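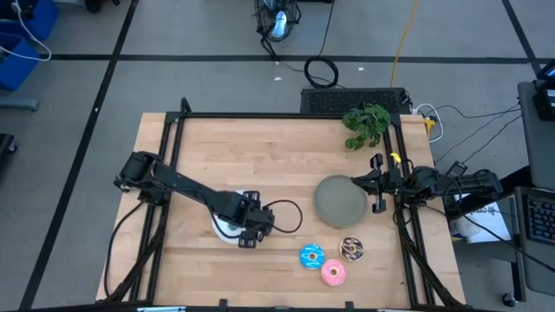 Figure 1. Work table with the round plate and the three toy donuts used in the setting tasks.

Search this site Search Menu Student Projects

Setting Out a Snack Table: Placement, Color and Surface in a Small Serving Display

Project report, Department of Interior and Hospitality Design, Toledo
Submitted by Moataz Gaber

Last updated: April

1. Purpose of the project

This project examined how a small serving display is understood by people who see it for a short time. The subject was deliberately modest: one plate, a few toy donuts and a wooden tabletop. Earlier student work in the department dealt with full buffet layouts, and the results were difficult to compare from one layout to the next. A smaller display allowed the position of each item to be changed one at a time.

The main question was whether viewers regard food items placed beside a plate as part of the serving or as waiting to be served. A second question concerned color, and in particular whether frosting color affects which item is named first.

2. Materials

The tabletop is light butcher block. It was preferred to the painted board used in the trial stage, which showed glare under the ceiling lights and made the plate look darker than it was. Viewers did not comment on the wood.

The plate is round and gray-green. A white plate was considered and set aside at the planning stage. The muted color of the chosen plate separates it from the warm tone of the wood and does not compete with the frosting.

The donuts are toys. One has blue frosting with a white squiggle, one has pink frosting with colorful sprinkles, and one has chocolate frosting with a white drizzle. Real pastries were used in the first week of the trial stage and proved unsuitable for repeated handling - the icing marked the table and the shapes changed between sessions.

A leafy artificial plant stands near a far corner of the tabletop. It was included at the suggestion of the course instructor so that the display would resemble a counter in an ordinary cafe. Its position was not varied.

3. Method

Layouts were drawn on paper first and given short names. In the layout called Venden, the donuts lie on the wood below the plate, with the chocolate donut closest to it. Figure 1 shows this grouping. In the layout called Astov, all of the donuts are on the plate. The remaining layout, Mavow, places one donut on the plate and leaves the others on the wood.

A total of 118 people took part. Each person looked at the table for 19 seconds and then completed a written form away from the display. The form asked the person to name the items in any order, to say which items were "served," and to add remarks if desired. Participants were free to view more than one layout, and 614 completed forms were collected.

Forms were read by two students working separately. Where their readings differed, the form was discussed and a single reading was agreed upon. Forms with no legible answer to the second question were kept in the color results but left out of the placement results.

4. Results

4.1 Placement

Under Astov, nearly all viewers described every donut as served. Under Venden, most described the donuts as waiting, and several wrote that the plate was "for someone who has not sat down yet." The chocolate donut was treated differently from the other two on a number of forms, and the remarks suggest that its closeness to the plate was the cause.

Mavow produced the least agreement. Some viewers considered the single donut on the plate to be a finished serving. Others took the arrangement to be incomplete and expected the remaining donuts to follow.

4.2 Color

The pink donut was named first more often than either of the others, in every layout. Many viewers mentioned the sprinkles before the frosting color. The blue donut was usually named second. The chocolate donut was often named last, except under Venden, where it was frequently mentioned together with the plate.

5. Limitations

All sessions were held in the same room, on the same table, and in the afternoon. Viewers who had recently eaten lunch may have answered differently from those who had not, and the form did not ask about this. The use of toys may also have affected the word "served," as a few participants objected to applying it to items that could not be eaten.

Plate size was not tested. A larger plate would reduce the open wood between the plate and the donuts and could change the Venden results in particular.

6. Recommendations

Later projects should keep the plate and tabletop unchanged and vary only the distance between the plate and the nearest item. A revised form should replace "served" with a plainer phrase such as "ready to eat." It would also be useful to repeat the color question with sprinkles on more than one donut, so that decoration and frosting color can be separated.

The paper layouts and the blank form are held with the department's project records and may be requested by enrolled students.

Related projects
Tray Color and Perceived Portion Size
Counter Height in Small Cafes
Artificial and Live Plants in Dining Areas
Reading Menus at a Distance
Place Settings for Shared Tables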